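Questions I Get About Dyeing Cloth in My Kitchen

I've been dyeing napkins, pillowcases and old sheets at home for years now, and my inbox keeps filling up with the same handful of questions. So I finally put them all on one page! If yours isn't here, scroll down to the end and I'll tell you how to reach me.

How did you get into this?

I ruined a tablecloth. It was my favorite, I spilled a whole glass of red wine on it the first June we lived in Darnham, and I figured it couldn't get any worse, so I boiled it up with a bag of onion skins. It came out the color of a ripe apricot (with one slightly darker blob near the middle, hello wine) and I was hooked.

What kind of cloth should I start with?

Cotton or linen, and something you won't cry over. Thrift store sheets are my go-to. Wool takes color beautifully but it can felt on you if you let the pot get too hot, so save it for later. Polyester I wouldn't bother with at all. I've tried. It came out looking like weak tea.

Do I really have to wash it first?

Yes, and I know, it's boring. New fabric has all kinds of finishes on it, and even old sheets hold on to fabric softener. I run mine through a hot wash with no softener and skip the dryer. If your color comes out blotchy, go back and look at this step before you blame the onions.

How many onion skins do I need?

More than you think! I weigh my dry cloth and use at least half that weight in skins. My last big batch took 264 grams, and I had been saving them in a paper bag on top of the fridge forever. The produce guy at Vulasley Market will let me clean out the bottom of the onion bin if I ask nicely.

What about peach and pink shades?

Avocado pits and skins. Simmer them low and slow and don't let them boil hard, or you'll get brown. I usually leave the cloth in the pot overnight and look at it in the morning with my coffee.

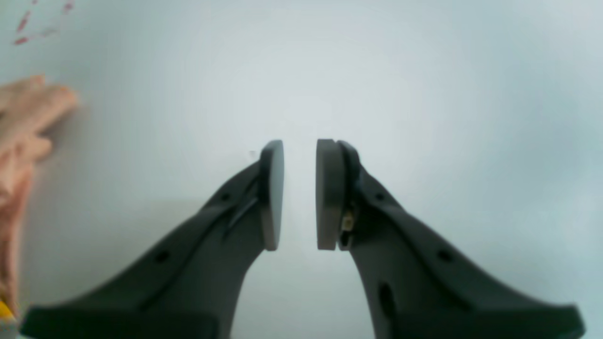
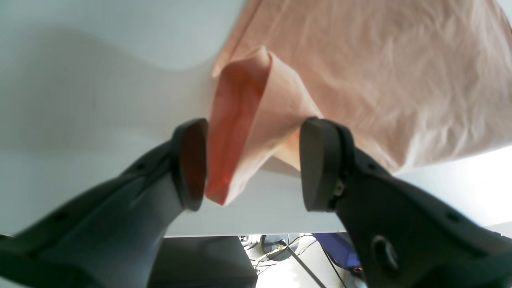 Second photo: a thin cloth in the peachy tan range, warmer in color at the fold.

Will the color fade?

Some, sure. Anything you hang in a sunny window is going to get lighter. I use alum on everything before it goes in the pot, and that helps a lot. Wash in cold water with a mild soap and dry it in the shade. My oldest napkins are softer in color than they used to be, and I like them better that way.

Can I use my regular soup pot?

Please don't. Get a separate one for dyeing and keep it separate, spoons included. Mine is a big dented stainless thing from the Panagiotou hardware store, and it lives in the garage. Open a window while you're simmering, too. Avocado is fine, but onion skins will have the whole house smelling like a diner.

Do you sell your napkins?

Every so often, at the Orkora craft fair. A set is 21 dollars and I can hold one for you for 2 weeks if you write ahead. I don't ship, sorry! I tried it once and spent an entire afternoon hunting for the right size box.

My question isn't here. Now what?

Use the contact form and tell me what fabric you used and what you did to it before dyeing. I answer in the evenings, usually after nine.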